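Forums > Robot Arms > Teleop and Hand Guiding

Re: Hand guiding or remote for memory sticks?

jiafan66: I've been teaching our arm to seat RAM in an old tower, and I'm going back and forth between dragging it by hand and driving it remotely.

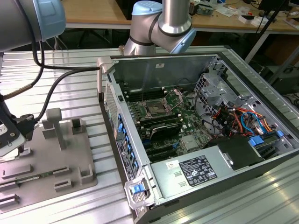
How many demos do you need before it stops missing the slot?

mostly_delo: We needed 307, all by remote.

jiafan66: Ugh, okay. My trouble is that I push too hard when I'm holding the wrist,

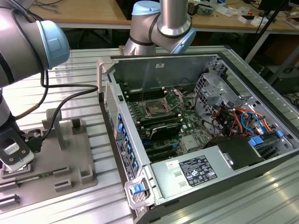 and then the force numbers are junk, so I toss the whole take.

AblaHamdan: I disagree with going all remote! Hand guiding got us there in 11 takes. My order:

1. Guide the approach by hand, slowly.

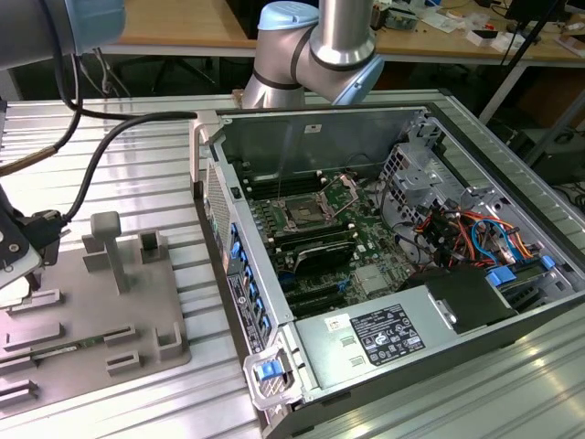
2. Let go, then record the push by itself.

mostly_delo: 11 is way too few. Move the case an inch and it's lost. I'd also record the small square metal part,

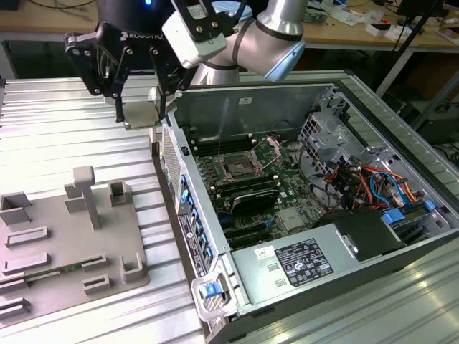 and vary the start pose every time.

Related threads
Tronalard pedal lag
Bestent leader arm, worth it?
2000 demos and still jerky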